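Library > Children's Books > Picture Books
Search titles Go

Mananico and the Kitchen Light

Mananico and the Kitchen Light is a picture book for children from four to seven years old, published by Aubert. It has 56 pages and is the first book of the Urnotby series, named after the village where all the stories happen.

The book tells about Mananico, a young moth who is afraid of the dark. One evening in April he leaves his family in the barn and goes to look for a lamp which never goes out. On the way he meets a snail, an old clock and 16 quarreling crickets. In the end he comes to the kitchen of a baker, where he learns that the night is also needed – without it, the bakers would not know when to start the bread.

The text is written in short rhymes, four lines on each page. Reviewers liked the calm ending, but some of them found the part with the clock too long for small children.
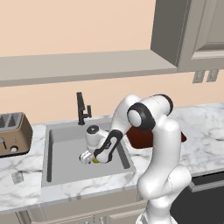
Computer-rendered kitchen with sink and white robotic arm.

A sound version, 25 minutes long, was made by Sunex. The book was translated into more than 19 languages. The second book of the series follows the snail and has a different size of page.

Last changed: 28 September 2026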